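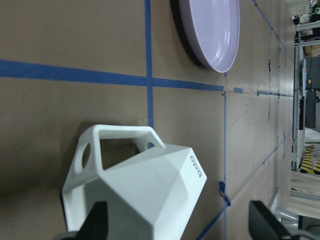 Garkska Fit-Out Group, Surfaces and Layout

Marking a Square Grid with Painter's Tape on Papered Tables and Tile

Prepared by Magdy Tazi. Checked by Győző Halász.
Last revised Sep 28, 2022

Scope

The procedure covers temporary grids in blue painter's tape on two kinds of surface: a tabletop covered with brown kraft paper, and large ceramic tile with visible grout lines. It applies to grids used to place and return small items by eye. It does not cover floor lanes or anything that has to stay down through wet cleaning.

The standard square is 320 mm, measured from tape centerline to tape centerline. Other sizes are allowed if they are written on the layout sheet before work starts. Do not measure from tape edge to tape edge on one side of the table and centerline to centerline on the other. The error is one tape width per square and it adds up fast.

Materials

Blue painter's tape, medium tack, one width for the whole job
Kraft paper, wide roll
Steel tape measure
Long straightedge
Framing square
Soft pencil
Chalk line (tile only)
Plastic putty knife or stiff card
Utility knife with a new blade
Dry lint-free cloth
Isopropyl alcohol for glossy tile

Check the tape before you go out with it. A Lomeo roll holds 58 m, enough for one table with some left over. Rolls that have been stored on edge in the sun tear into slivers when unwound and should go in the trash. If the tape splits along its length in the first turn, cut down through several layers and try again once. After that, take a new roll.

Surface temperature should be 22 °C or close to it. Tape put down on a cold surface lifts at the ends.

Preparing a papered tabletop

1. Clear everything that can be moved. For anything bolted down, cut the paper to fit the base and plan the lines so that they stop short of it.

2. Wipe the tabletop and let it dry.

3. Roll the paper out along the long side. Leave it flat for an hour if there is time. Paper fresh off the roll curls toward its inside face, so lay that face down.

4. Fix the far edge first, then pull toward you and fix the near edge. Work outward from the middle to both sides. The paper should be flat but not drum tight. Tight paper splits along the first crease that takes a load.

5. Where two widths of paper meet, butt them and put the joint under a future tape line. If a joint has to fall inside a square, tape it from underneath.

Mark out in pencil before any tape is unrolled. Find the center of the near edge and the center of the far edge and join them with a light line. Step off the columns to both sides from that line. An even number of columns puts a tape line on the center; an odd number puts the center of a square there. Four columns is the usual count for our tables. Cross lines are stepped off from the near edge, starting one full square in, and any part square is left at the far end.

Check two diagonals on the largest rectangle you can reach. They should agree to within the thickness of a pencil line. If they don't, the cross lines are out of square and have to be redrawn. Shifting the tape later to make up for it produces squares that look fine one at a time and wander as a row.

Preparing tile

Tile needs less marking and more cleaning. The grout lines are the grid, provided the tile was set straight and the module suits the job. Measure at least three tiles in each direction and write the real size on the layout sheet. If the tile size is different from the table square, note both, and do not reuse a placement sheet from one on the other.

Wipe each grout line and the tile on both sides of it with alcohol. Let it flash off. Dust in the joint is the usual cause of tape that looks stuck and then comes up in one piece when something brushes it.

On a wide joint the tape bridges a hollow. Press it into the joint with a knuckle or the edge of the card, then smooth both sides outward. Do not stretch it across. 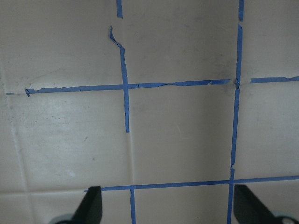 Run the long horizontals first and cut them in at the verticals only if the tape is buckling there. One strip passing over another is acceptable. Three layers at a crossing are not, and a bunched crossing should be lifted and remade with two fresh pieces. For tile taller than an arm's reach, work from the top down in lengths you can hold taut with both hands, and lap each new piece 40 mm over the end of the last.

Gaps are a separate decision. A line may be left open between crossings if the grout itself is easy to see. In that case, mark each crossing with a short length in both directions and state on the layout sheet that the lines are broken. A grid with some continuous lines and some broken ones is workable, but a person new to it will ask which gaps are intended.

Laying the tape

The sequence is the same for both surfaces.

1. Lay the center line, or the grout line nearest the center.

2. Lay the remaining long lines, working outward and alternating sides.

3. Lay the cross lines from near to far.

4. Add the outside border last, if there is one.

For each strip, anchor the first hand's width and press it down hard. Unroll the full length in the air above the line, sight along it, pull only until the sag is gone, and lower it onto the pencil marks. Press from the anchored end toward the free end with the putty knife held flat. Tape that is pulled hard while it is being lowered will creep back over the next day and leave wrinkles at the far end.

If a strip lands crooked by less than half its width over its full length, leave it until all lines are down and look again. If more, lift it at once. Pull it back on itself at a low angle, slowly, and throw it away. Used tape picks up paper fiber and does not hold a second time.

Cut ends square with the knife against the straightedge. On paper, slide a card under the tape before cutting. Torn ends curl, and a curled end is where the next lift begins. Collect offcuts as you go. Small blue scraps left inside a square get taken for position marks, and last August we lost a morning at the El Khatib bay to exactly that.

Diagonals and extra marks

A diagonal or a half-square line may be added for a particular task. Lay it over the finished grid, never under it, so that it can come up without disturbing the main lines. A narrower tape helps tell it apart. Write on the layout sheet what it is for and when it comes off.

Do not write on the kraft paper inside the squares. Labels go on the border tape, columns lettered along the near edge and rows numbered up the left side. Use a fine permanent marker and let it dry before laying a hand on it. 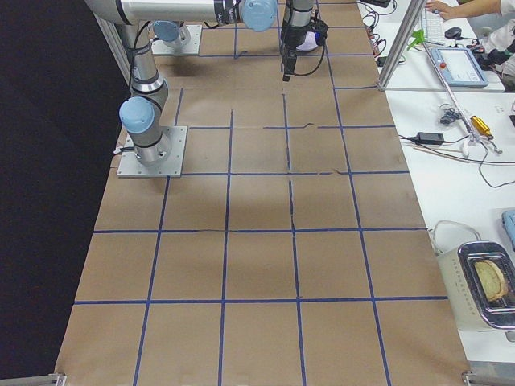

Repairs

Creased paper can be left alone if it lies flat. A tear needs attention once its edge stands up enough to catch a fingernail.

For a short tear inside a square, slip a patch of kraft paper underneath, larger than the tear on all sides, with double-sided tape on its upper face. Close the edges together and press. For a tear that crosses a grid line, lift the grid tape for one square each way, patch the paper, redraw the line from the nearest two crossings, and lay new tape. Taping over the top of the tear in blue is not a repair. It adds a line to the grid.

A long split down a column means the paper was too tight or has dried out. Patch it if the table is needed the same day, otherwise schedule a full change of paper.

Ragged tape edges are cosmetic. Lifted edges are not. Press a lifted edge once with the card. If it rises again, replace that strip between crossings with 40 mm of lap at both ends.

Checks before handover

Every square measured across both ways at the near row and the far row
Diagonals taken on the full grid
No loose ends
No scraps on the surface
Border labels readable from the working side
Layout sheet filled in, with square size, column and row count, broken lines and extra marks
Spare roll of the same width left in the Roltell cabinet

Removal

Take blue tape up within the period printed inside the core of the roll. Pull low and slow, toward the body. On tile, start at a crossing and peel the upper layer first. Adhesive left in the grout comes out with a cloth dampened in alcohol and a plastic edge. On a table, do not peel the grid at all. Free the paper at the edges, fold it inward with the tape still on it, and discard the lot.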